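**Lomesach** is a two-finger gripper kit for robot arms, sold by the firm Falik. It is supplied as a set of parts to be fitted to an arm the buyer already owns, together with a wrist camera and the software needed to record from it. The kit is used mainly in teaching workshops and small research rooms, where one arm may have to do several kinds of work in the same week.

## Background

Falik began as a repair firm for second-hand robot arms. Its founders, Yoon-hee Kwon and Kwame Mahama, found that many customers had a working arm but no hand to put on it, or a hand whose maker had stopped selling spares. An early version of the kit was lent to a small number of buyers under the working name Jokeo. That version had no camera, and its fingers had to be sent back to the firm when they wore out.

The present kit went on general sale in November. The name Jokeo was kept for the software.

## Parts and fitting

The kit is sold in a single box with the gripper, a wrist camera, a mounting ring, a set of screws, two hex keys and a printed guide. The ring comes in 7 patterns to suit different wrists, and the buyer picks one when ordering. A wrong ring can be swapped free of charge if it has not been drilled or marked.

Fitting is meant to take 30 minutes for a person who has used a hex key before. The guide asks the user to fit the ring first, then the gripper, then the camera. The cable is left until last and should be given enough slack for the wrist to turn fully both ways. Most support requests in the first months came from cables that had been tied too tightly.

The camera sits close to the hand and looks past the wrist at the work below. A good part of its view is always taken up by the arm itself. Falik's guide treats this as normal and advises against moving the camera further out, as it is then more likely to be knocked. 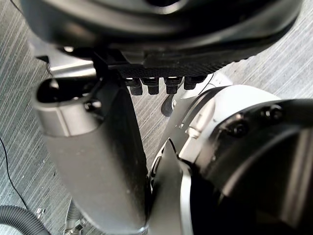
*View from the wrist, with the arm housings close to the camera and the floor behind.*

## Software

Jokeo runs on an ordinary laptop. It opens and closes the gripper, sets how hard it may squeeze, and saves the camera view along with the position of the arm. Recordings can be cut into short pieces and given labels by the user. There is no charge for the software during the first year. After that, updates must be paid for, although the last version installed goes on working.

The squeeze setting has 8 steps. The lowest is meant for paper cups and soft packaging, and the highest for tools. The setting does not carry over when the power is turned off – the gripper always starts on the lowest step.

## Care

Screws on the ring should be checked after the first 20 hours of use and then once a month. The camera lens may be cleaned with a dry cloth. Finger pads are sold in pairs and can be changed by the user.

## Service plan

Buyers may add a service plan, which covers a yearly check and the loan of a second gripper while the first is away. In the first months the plan was handled for Falik by an outside workshop, Cheng. It has since been brought in-house. The plan does not cover damage caused by running the hand into a table or floor, and this has been the most common complaint about it.

## Reception

Opinion among users has been mostly good, with praise for the guide and for the price of spare pads. A review dated February 29, 2024 called the kit "slow to set up the first time and quick every time after". The reviewer, Rangi Bolger, found the camera useful but wanted a longer cable, and thought the lowest squeeze step still too firm for thin plastic.

Views on the wrist camera differ more widely. Some users rely on it alone, while others add a second camera on a stand so that the whole arm can be followed from the side.
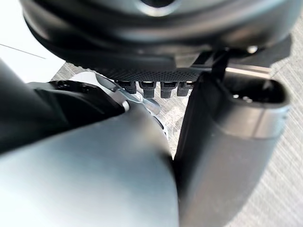
Sang-wook Hong wrote in a reply to the review that he had gone back to using the wrist camera by itself, as lining up two recordings took him longer than the work being recorded. He agreed about the cable and said he would pay extra for a longer one.

Falik has since listed a longer cable as a separate part. It fits all kits sold under the Lomesach name, but does not fit the earlier Jokeo version.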